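Review: Telmont logbook software for apprentice training
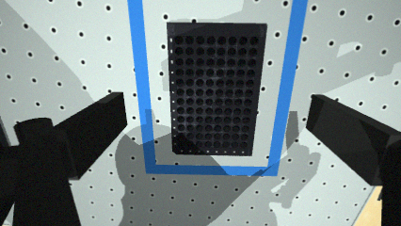

A 96-well microplate against a pegboard panel.

We run a lab technician apprenticeship at Wirkusgate, and every learner has to log their off-the-job training hours. Until May that was done in a shared spreadsheet. We have since moved 30 apprentices and their supervisors to Telmont, and this review covers our first term with it.

Entering hours is quick. The learner picks a date, a type of activity and a skill from the standard, then adds a note or a file. Most entries take under two minutes. Supervisors get one email a day with everything waiting for approval, and they can sign off in batches. We had 831 entries by the end of term, far more than the spreadsheet ever collected.

Reporting is weaker. The progress bar counts hours that have not been approved yet, so a learner can show 100 percent and still have a stack of entries pending. The export to Excel works but drops the comments – we had to copy those over by hand before our review meeting.

Narayanan Annamalai, who supervises six of our second-years, would like a proper phone app. The mobile site is usable, but it logs you out if you leave it for a few minutes.

Support was good. Both of our tickets were answered the same afternoon.

We also tried Heydari, which has better reports but charges for supervisor accounts. Telmont does not, and for a small provider that settled it. The license covers up to 70 learners. Renewal is in the spring and we plan to keep it.

Rating: 4 out of 5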